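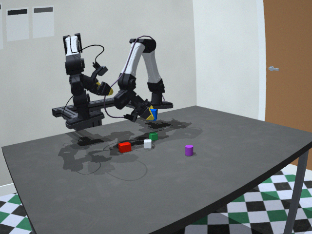 Cable strain relief, part 1 of a thread. Most flex failures in a moving cord happen within a few inches of where it enters a connector or housing. The usual cause is a bend that is too tight at one fixed point, repeated until the copper strands work-harden and break. Look at the thin black cable looping out from the top of the left arm: it makes a wide arc before it drops toward the wrist. A wide arc spreads the bend over more length.

2/ Same rule at home. Desk lamps, sewing machine pedals, vacuum cleaners, headphones. Find the place where the cord always folds and give it a bigger radius.

3/ I keep a log of cords people bring me for repair. The last 100 entries: 61 broke at the plug end, 27 at the appliance end, the rest mid-run. Mid-run breaks were mostly chair wheels and one rabbit.

4/ Testing for a strand break: set the meter to continuity, clip both ends of one conductor, then flex the cord slowly from the plug toward the middle. The tone drops out at the break. Mark it with tape before you let go.

5/ Cut back at least two inches past the mark. Strands next to a break are usually fatigued as well. Ewan Kereama cuts back three and I have stopped arguing with him.

6/ The molded boot matters more than its looks suggest. The slotted Tiko ones bend gradually. The solid Mahuika ones are stiff right to the lip, so the bend just moves to the lip. I trim those at a slant – crude, but the cords have held since September.

7/ Do not pull a cord tight around a cleat. Leave slack on the moving side and clamp the fixed side only. The clamp should hold the jacket without denting it.

8/ My bench jig does 300 flexes per run. That is a comparison between boots and says nothing about service life. Please stop quoting it as a rating.

9/ Tane Whitelaw asked about coiled cords. Different failure, separate thread. I still need to cut one open.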